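Brultorgate Residents' Forum
Section: Shared Rooms and Furniture
Topic: Refinishing or replacing the round table
Started Sunday, January 20, 2019

hall_desk_2
Residents are invited to comment on the round wooden table in the ground floor meeting room. Two proposals have been received. The first is to sand and refinish the existing top. The second is to purchase a rectangular table from Gatti at a quoted price of $838, delivery included. Comments will be forwarded to the building office with the names of posters removed.

For reference, the top as it now stands:

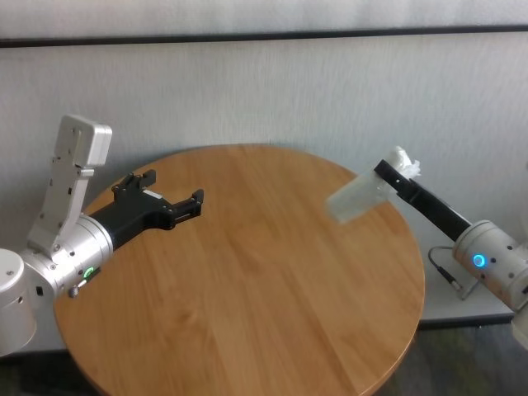 Round table, meeting room. Honey-colored top, grain visible.

The Plollska oil applied in October is the only treatment on record. Please state a preference and, where possible, the grounds for it.

northstair
I wish to record my support for keeping the table. The color is pleasant and the surface takes the light softly. I would question whether sanding is required at all. A light cleaning and a further coat of the same oil would be a proportionate measure.

Unit20_owner
I respectfully disagree with the previous poster. Appearance was not the basis of the original complaint. A round table wastes floor space in a rectangular room, and papers laid out side by side do not sit well on it. The Gatti table would stand flush against the wall between meetings. The price is within the furniture allowance.

northstair
The allowance also covers the hallway chairs, which have been waiting for nearly 3 years. I would ask that this be taken into account before $838 is committed to one item.

hakus_user
May I suggest a hard wax finish in place of the oil? I have used the Hakus product on my own dining table and have been satisfied with it – it does require a full day without use. I have no objection to the round shape. Discussions go better when everyone can see one another.

Unit20_owner
That may be so for small groups. The annual meeting is not a small group.

hall_desk_2
The annual meeting is held in the main hall and does not use this table. Posters are asked to confine their remarks to the meeting room.

Unit20_owner
Noted. My preference for the rectangular table stands.

westdoor
I support refinishing, with either product. Could the office confirm whether the old table would be sold or stored if the purchase goes ahead? The announcement does not say.

hall_desk_2
No decision has been made on that point. The question has been added to the list for the office, and a reply will be posted in this topic.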